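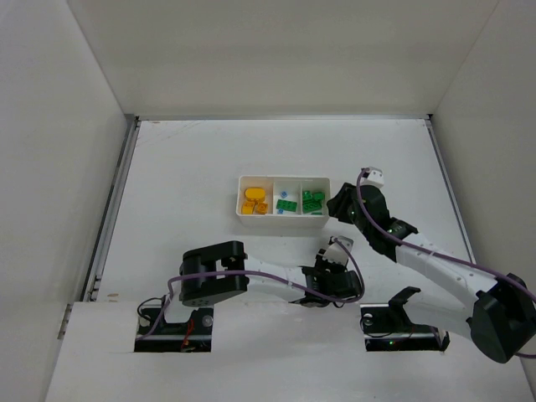 Three-Compartment Sorting Bin, white
Maker: Vunia
Sold by: Stolanix, Home and Classroom Storage
Item no. 89-11

Price: 9.00 each, set of 8 for 64.00
In stock, ships from our Michalík warehouse

Product information

The Vunia sorting bin is a low plastic box for small things which should stay separated. It is a wide rectangle with rounded corners and raised walls, and two fixed dividers make three compartments. The left compartment is the widest one. Our customers use it mostly for toy bricks, but also for crayons, buttons, beads and game pieces.

We advise to put the biggest or the most used pieces in the wide compartment. The two narrower ones are good for a second and a third color, or for the special parts that children are always searching for.

The dividers are one piece with the bin and can not be taken out. Please consider this before you order, we get this question every week. If you need dividers which move, look at the Clukeck tray on the next page.

Use on the table

The bin has no lid. It is made to stand open in the middle of the table, so that two children can reach it from both sides. The corners are round also on the inside, and small bricks come out of them easily with the fingers.

For sorting games, start with the bricks mixed on the table and give every compartment one color. With younger children use only a few bricks for each color. When they know the game, you can sort by shape, for example bricks with studs on one side and smooth ones on the other.

Cleaning

Wash by hand with warm water and a little dish soap. Do not use the dishwasher, the walls can lose their form. Felt pen marks should be wiped the same day. Dry the bottom of the compartments with a cloth before you put paper or wooden pieces inside.

Delivery and returns

Orders placed before 11 in the morning leave the same day. A set of 8 comes in one carton. Unused bins can be sent back within 30 days, and we pay the return if the bin arrived with a crack.

The gray version is sold out and will be back in May.

Customer comments

"I bought two for my preschool group and then ordered the set. The wide part fits also the bigger bricks. I would like a lid for the summer break, otherwise I am satisfied." Delia Munteanu

Related items

Clukeck tray with movable dividers
Vunia brick box, large, with handle
Stick-on labels for bins, sheet of 9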